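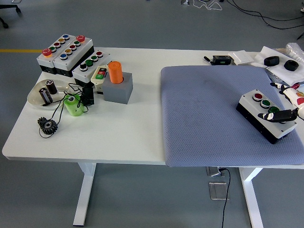 One author wrote to ask if the Undton can be ordered with a sewn spine and a printed case in the same run, and said the old page read as if sewing was only for cloth. It can. Sewing and case material are separate choices on the order form, and the table of options below has been rewritten to show them that way.

# Undton Casebound Edition

The Undton is the short-run hardcover format from Zivetti for memoirs, personal histories, and other single-author narrative books. It is made for print runs between a handful of presentation copies and a first trade printing. The maximum for a single order is 1,000 copies. Larger runs are quoted separately and are made on different equipment, so a book that moves from one to the other should be proofed again.

Page revised November 15, 2018. Orders placed before that date are filled to the earlier specification unless the customer asks for a change in writing.

## What is supplied

- Printed and bound books, trimmed and cased in
- Plain or printed endpapers
- Head and tail bands in a stock color
- Dust jacket, if ordered
- 2 bound proofs before the run is released

Editing, page layout, cover design, and ISBN assignment are not part of the product. Zivetti checks that files can be printed. It does not read the book.

## Options

| Item | Standard | Optional |
|---|---|---|
| Text binding | Adhesive | Thread sewn |
| Case covering | Printed, matte laminate | Raju cloth |
| Text paper | Nilter cream | Nilter white |
| Endpapers | Plain, matching text | Printed, or stock color |
| Spine shape | Flat | Rounded (sewn books only) |
| Photo section | None | 1 or 2 inserts, coated |
| Jacket | None | Matte or gloss |
| Ribbon marker | None | Stock colors |

Any text binding can be combined with any case covering. The only locked pair is the rounded spine, which needs a sewn text block. A rounded spine on an adhesive block tends to go flat along the middle after a few readings, and the format is no longer offered.

## Text paper

Nilter cream is an uncoated book paper with a slightly rough surface. It is the usual choice for long prose. Halftones print on it, but they lose detail in the shadows, and faces in old snapshots can fill in. If photographs are placed within the chapters, lighten the midtones before making the PDF and check the result on the bound proof. A screen preview will not show the problem.

Nilter white has the same weight and nearly the same bulk. It gives more contrast in line art, maps, and scanned letters. Show-through is a little more visible on white, mostly where a full-page picture backs a page of text.

The two papers cannot be mixed within one text block. Spine width is calculated from page count and paper, so a change from cream to white after the cover file has been approved means a new cover file.

## Photo sections

Books of this kind often carry their pictures together on coated stock. The Undton accepts up to 2 inserts. Each insert is a complete signature and is bound between text signatures, which limits where it can go. The position closest to the one requested is marked on the proof.

Captions should be set in the insert file and not in the text file. Page numbers on insert pages are usually left off. If they are used, the numbering must be continuous with the text, and the index, if there is one, has to be checked against it. Most returned proofs for books with inserts are returned for this.

Coated inserts add weight at one point in the block. In an adhesive binding the book will tend to fall open there. Thread sewing is recommended for any book with inserts that is going to be handled at signings or kept in a library.

## Case and cloth

The standard case is printed, laminated matte, and wrapped over gray board. Solid dark covers show scuffs along the joint. A light texture or a photograph in that area hides them better than a flat color does.

Raju cloth is a woven cotton covering with a paper backing. It takes foil stamping on the spine and front. Stamped lettering should have no stroke thinner than a bold text face at title size, and fine serifs will close up. Large solid areas of foil are not accepted.

Dye lots vary. A reprint in Raju cloth will be close to the first printing but may not match when the books are side by side on a shelf. Customers who expect to reprint and care about the match can have cloth reserved at the time of the first order. Reserved cloth is charged when it is set aside.

## Dust jackets

Jackets are supplied folded and fitted. Flap width is fixed by the trim size. The front flap normally carries the description and the back flap the author note and photograph. Text on either flap should stay clear of the fold by the margin shown in the template, as the fold can move slightly from one book to the next – a line of type set close to it will look crooked on some copies and straight on others.

Endorsements are sometimes added late. The jacket file can be replaced up to release of the run at the cost of a new jacket proof. Once the run has been released, a change to the jacket is a separate order, and the jackets are shipped flat for the customer to fit.

## File requirements

Send the text as one PDF, single pages, in reading order, with fonts embedded. Blank pages must be present in the file. Do not send spreads, and do not add crop marks.

The cover or jacket is a second PDF, made on the template that is sent with the quote. The template is valid only for the page count and paper listed on it.

Inserts are separate PDFs. Name each with the page it should follow.

Pictures should be supplied at final size. Newspaper clippings and printed programs that have already been screened will often show a pattern when they are printed again. Scan them at high resolution, reduce them, and accept some softness. Permission to reproduce clippings, hospital records, letters from other people, and press photographs is the customer's responsibility, and the order form has a line to confirm it.

## Proofs and release

The price includes 2 bound proofs. They are made from the same papers and in the same binding as the run, and one of them is to be marked and returned. The other is for the customer to keep. A PDF proof is sent first and must be approved before the bound proofs are made.

Check these on the bound proof:

- Spine title centered and reading top to bottom
- Inner margin comfortable to read at the middle of the book
- Insert position and picture order
- Running heads at chapter openings
- Names in the acknowledgments, which are the most frequent correction after release and cannot be made then

Text corrections at this stage are allowed. Corrections that change the number of pages restart the cover.

## Quantity and overage

Bindery spoilage is covered by printing extra sheets. Delivered quantity may be slightly over or under the number ordered, and the invoice shows the delivered number. Customers with a fixed requirement – a subscriber list, a numbered edition – should mark the order "no less than." Overs are then billed at the unit price.

Numbered editions are numbered by hand on the limitation page or left blank for the author. Machine numbering is not available for the Undton.

## Packing

Books are packed flat in cartons with the spines alternated. Cartons are kept to a weight that one person can lift. Shrink-wrapping is available by the copy or in small stacks. Single-copy wrapping is advised for Raju cloth without a jacket, as light colors pick up marks from the carton.

Split shipments are limited to 2 addresses. Mailing to individual readers is not offered.

Store cartons lying flat, off the floor, and away from outside walls. Boards can bow if the books are opened straight after coming out of a cold truck. The bow usually relaxes when the books are left stacked at room conditions. Boards that stay bowed should be reported with the carton label.

## Scheduling

The time quoted starts when the marked proof is received with a signed release. It does not start with the deposit. Cloth orders take longer than printed cases, and sewn books take longer than adhesive. Orders meant for a February event should have final files in place before the year-end closing, when the bindery does its annual maintenance and no casing-in is done.

## Reprints

Files are kept after shipment. An unchanged reprint needs no proof, though one can be ordered. Changes to the copyright page, such as a new printing line, count as unchanged for this purpose if the customer supplies the replacement page at the right size. A new foreword or afterword is treated as a new edition and gets a new quote.

## Requesting a quote

Include trim size, page count, text paper, binding, case covering, number of inserts, jacket, quantity, and delivery address. If the page count is not final, give the highest likely number. A plain dummy with the correct paper and bulk can be ordered with the quote, and its cost is credited if the order goes ahead.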